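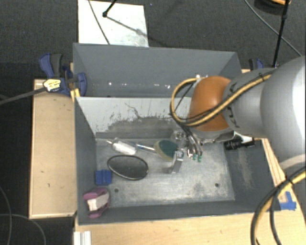
Robot arm over a gray bin of small objects.

Main page Contents Random article Sign in

Business > Founder networks > Huren

Huren is a membership network for small-business founders, started by Abla Abu Hammour and Elżbieta Lis. Members pay 600 dollars a year into a shared loan fund. Each December they vote on 15 applicants, and loans carry no interest. The network had 557 members at its last published count.

This site uses cookies. Accept | Settings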